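Ticket: Equipment planning, second arm for the living-room test cell
Opened by: Caoimhe Mac Giolla
Assigned to: Leonardo Vitale
Opened: May 19, 2020
Status: Open, waiting on finance

Caoimhe Mac Giolla wrote:

I'd love to get this one moving! We need to decide what to order with the money left in the Stoklow budget, and before we do I want the simulation problems written down in one place so we don't buy around the wrong one. The sofa tidy-up task is the one that keeps throwing up questions. It runs in the simulated living room with one Franka arm, and small things lie on a black leather couch for it to pick up.

Symptom: the planner reports "target reachable" for items on the seat, then drops the plan when the item is close to the back cushions. Ginevra thinks we need a longer arm. I'm not convinced yet, and a longer arm eats the whole budget.

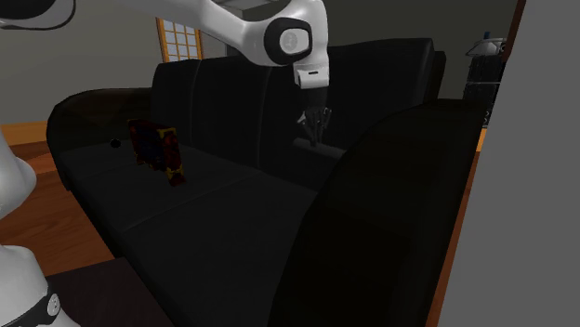

What I'm asking for is a clear yes or no on three purchases: the Prellard gripper finger set at $699, the Donati mobile base (quote still to come), and a wrist camera for $1,017. Adelmo has the Donati contact and says their lead time runs into November, so that one has to be decided first if we want it at all.

Leonardo Vitale wrote:

Great, I've been wanting to dig into this. I went back through the Fuvoseck logs, 173 runs, and sorted the failures by what the planner said just before it quit. A good chunk of them are plain collisions with the upholstery. The arm has the reach. It doesn't have a way in, with the cushions rising up behind the seat and the armrest curving around the end. Checks I made, in order:

1. Moved the base closer to the couch in the sim. No change for items at the back of the seat.

2. Turned off collision checking on the back cushions only. The plans went through, so reach is fine. Please nobody leave it switched off, I put it back before lunch.

3. Tried a straight-down approach into the gap where the back cushion meets the seat. This is the tightest spot we test, and the elbow and wrist have to fold up quite a lot to get there.
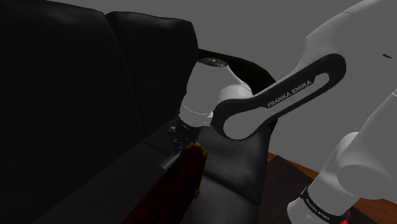
4. Swapped in the slimmer Prellard finger model, same poses. The planner found a path in every case I retried. I was so pleased I ran it again with a different seed, same result.

5. Put the stock fingers back and confirmed that the failures came back too.

So my vote on the finger set is an easy yes. At $699 it's the cheapest thing on the list and it goes straight at the problem. Can finance tell me if that price includes the mounting plate? The quote I have lists 2 plates on a separate line with no amount beside it.

Caoimhe Mac Giolla wrote:

Fantastic, thank you! Asking Ettore about the plates now. What about the camera? My worry is lighting. Dark gripper, dark back wall, and the corners go nearly black. 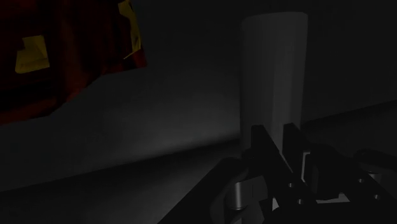

Ettore Colombo also wants to know whether we could borrow the camera from the Stoklow bench for a month before paying for one. I like that plan – we'd find out how it copes with black leather, and if it struggles we could put the money toward a decent lamp and a cheaper sensor.

Leonardo Vitale wrote:

Yes to borrowing. I'll need the bracket drawing from Ginevra Longo, and somebody has to check the cable length with the arm folded. On the Donati base I'd say no for this year. Step 1 shows that moving the arm closer doesn't fix the back of the seat, and I'd hate to tie up the money until November.

Caoimhe Mac Giolla wrote:

Agreed. I've told Adelmo to let the Donati quote lapse. Finger set request is in, camera is on hold until the loan is over. Leaving this open until Ettore confirms the plates.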